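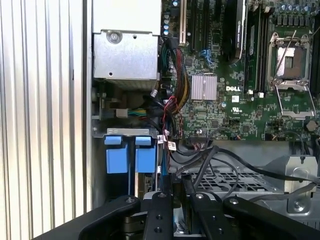

**What determines how long a performer stays at an open mic after playing?** Position in the running order is the strongest single predictor in our data. Performers placed in the first half of the evening left sooner after their own set than those placed in the second half, and the difference remained when the method of sign-up was taken into account.

## 4. Running order and audience retention

### 4.1 Setting

The observations come from three weekly open mic nights, held at the Rirnora, the Kititz and the upstairs bar of the Ciltberg. All were free to enter and open to any performer, and all used a single stage with a shared microphone and a house guitar amplifier. We attended 13 evenings and logged 316 performances. A performance is defined as one uninterrupted turn on stage by a soloist or group, whatever the number of songs. Spoken word and comedy turns were logged on the same basis as music. Announcements by the host were not.

The venues differed mainly in how the order was set. The Rirnora used a paper list, placed on the bar when doors opened and filled in by the performers themselves. At the Kititz, names went into a hat and the host drew each one as the previous act finished. The Ciltberg took requests by message during the week, and the host published a fixed order on the afternoon of the event.

### 4.2 Measures

The main outcome is the stay interval: the time between the end of a performer's own turn and the performer's departure from the room. An absence was treated as departure if it lasted 30 minutes. Performers who stepped out to smoke or take a call and came back within that limit were counted as present throughout. For groups, we used the departure of the last member.

Because a late performer has less of the evening left to stay for, raw stay intervals can't be compared across the order. We therefore divided each interval by the time remaining between the end of the turn and the close of the event. The resulting share runs from zero (left at once) to one (stayed to the end). Performers who took a second turn were entered once, under the first.

Set length was recorded from the first note or word to the last. Tuning and cable changes were logged separately as changeover time. This separation matters at the Ciltberg, where electric instruments were common and changeovers were long compared with those at the other rooms.

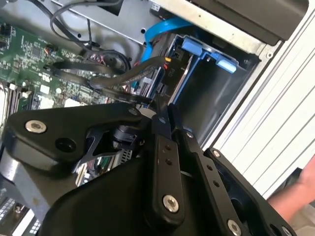
Yi-an Cho objected, on reading an early draft of this section, that the share measure favors late performers by construction: someone with a single act left to sit through will usually sit through it, and a share of one then says little about interest in the other performers. Cho suggested dropping the last part of each evening and repeating the comparison. We did so, removing every turn that ended in the final 30 minutes. The gap between early and late positions became smaller but kept its direction in all three rooms. The reduced data are used in the remainder of the section.

### 4.3 Effect of the sign-up method

The drawn order at the Kititz produced the longest stays before the performer's own turn, as would be expected when the turn can come at any moment. It did not produce longer stays afterward. Several performers put on coats during the applause for their own set and left before the next name was drawn.

The published order at the Ciltberg had the opposite pattern. Performers arrived shortly before their slot, and some early slots were played to a room made up mostly of people waiting to play. Once finished, however, these performers tended to remain if a named act later in the order was known to them. In short interviews, they spoke of the order as a program and could say whom they were waiting to hear.

The paper list at the Rirnora falls between the two. Its middle lines filled first and its opening line last. On most evenings the host, Tharindu Sivakumar, opened with a song himself so that no visitor had to take the first slot. We logged these turns but left them out of the retention analysis, as the host can't leave.
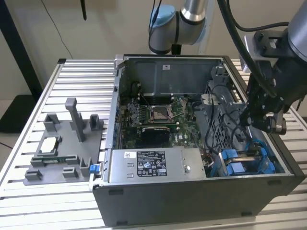

**Live Music Research Group | Department of Performance Studies**

**Figure 3.** Open desktop computer tower lying on its side on a slatted aluminum work table, showing the motherboard and CPU socket.

### 4.4 Featured acts

A featured act is a booked performer given a longer set within an otherwise open evening. Only the Ciltberg used this format, and only during May. The featured set was placed near the middle of the order. Early performers stayed in larger shares on these evenings, but many left as soon as the featured set ended, and the acts that followed it played to smaller rooms than the same positions had on ordinary evenings.

The host later moved the featured set to the close. We have too few evenings under the new arrangement to compare the two. A Saturday event in the Selvanayagam room next door also drew people away during part of the same period, and its effect can't be separated from that of the move.

### 4.5 Limitations

Departure was judged by eye from a fixed seat near the door. In crowded rooms some exits will have been missed, which would lengthen the recorded stays, most likely at the Kititz, where the bar blocks part of the view. We did not record whether performers knew one another before the evening. Friendship is a plausible cause of staying and may also influence position, particularly on a self-filled list where people sign next to each other. The interviews touch on this but were not designed to measure it, and they were held only with performers who were still in the building when the event closed.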